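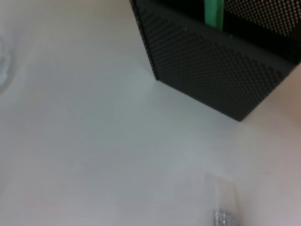 Big watercolour sheet keeps buckling even after I've stretched it

Posted by Hefin Probert in Painting and Drawing
Viewed 358 times, 2 replies

Hello all, long-time reader and I think this is only my second post. I've been painting small for years, mostly sketchbook stuff, and this winter I talked myself into doing a big one for the open exhibition at the Prosser gallery. It's a full imperial sheet of Maratik cold pressed, 300 gsm, and it is driving me up the wall.

I soaked it in the bath, laid it on a board, taped it down on all four sides with gummed tape and left it overnight. In the morning it was tight as a drum and I was very pleased with myself. Then I put the sky in, which is one big wet wash from top to bottom, and within a few minutes I had hills and valleys all the way across. The blue ran straight down into the valleys and dried there, so now I've got a stripy sky. The tape has come up along one long side as well, just on the left.

I've done it again with a fresh sheet and had more or less the same thing, except that time the tape held and the board bent! The board is a bit of hardboard I found in the shed, smooth side up. It's fine for small pieces.

Am I soaking it for too long? I go and make a cup of tea and come back, so I couldn't give you an exact time. Or should I give in and buy the heavier paper? It costs a small fortune at my local shop in Flastatau and I'd rather not if there's a way round it. The subject is the estuary at low tide so there really is a lot of sky, I can't just make it smaller. Entries close at the end of January.

Arwel Craddock

Hi Hefin, your soaking is probably fine. I'd look at the board first. You've told us it bent, and if it can bend that far on the second go then I'd bet it was giving a little on the first one too. Wet paper pulls surprisingly hard as it shrinks and thin hardboard just goes with it. When you wet the sheet again for your sky it swells, and you've got no proper tension left to take up the slack.

I use a piece of thick birch ply, sanded and given a couple of coats of varnish on both faces so it doesn't drink the water. It weighs a ton and my wife hates it living in the hall, but I've had it for years and it's as flat as the day I bought it. Ask at a timber yard for an offcut, they're often glad to be rid of them. Get it a good hand's width bigger than the paper all the way round.

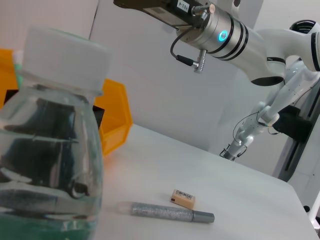 With the tape, I'd say you're getting it too wet. I used to run mine under the tap and wonder why half the glue ended up in the sink. Go over it once with a damp sponge, lay it down half on the paper and half on the board, and press it with a dry cloth. Blot the edge of the paper before you tape as well — if there's a puddle sitting there the glue never gets a grip. Leave the board flat while it dries, too. I stood one up against the radiator to hurry it along and all the water crept down to the bottom edge and lifted the tape. I wonder if that's what happened on your left side?

As for the sky, a bit of movement while the wash is on is normal and you can't get rid of it altogether. Even on my good board a full sheet will lift slightly. What I do is tilt the board on a book, work quickly with the biggest brush I own, and then lay it flat once the bead has reached the bottom. Mop up the bead with a thirsty brush or it'll creep back and give you a cauliflower. The paper goes flat again as it dries, and if the wash went on evenly you shouldn't get stripes.

You can save the stripy one, by the way. Wet the whole sky with clean water and a soft brush, wait, and lift the dark bands with a bit of kitchen roll. It won't come back to white but it might pass for weather.
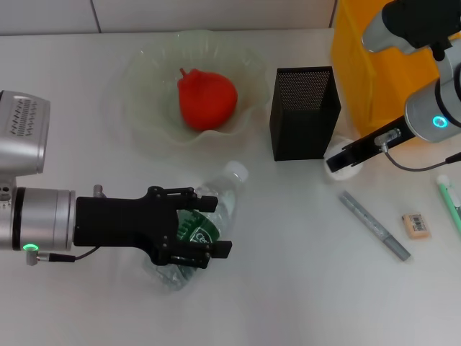 A clear plastic water bottle with a white cap, between the gripper's fingers.

mossy_palette

just buy the heavier paper, life is too short. I get mine from Dadent in the sale and cut the full sheets in half. never stretched anything since and my stuff is OK.

only thing is I don't do big washes so I might be wrong for a full sheet. have you tried wetting the back of it as well as the front? a lady at my class does that and sticks it to a sheet of perspex with no tape at all, it stays put while it's wet and she just keeps spraying the edges. looked good to me but I've not had a go.

Hefin Probert

Thank you both! Arwel, guilty as charged, I had it propped by the radiator. I've rung the timber yard and they've got some ply they'll cut for me, so I'll have another go when I've got it home and varnished. Might try the perspex on a small one first, we've got an old bit from the greenhouse.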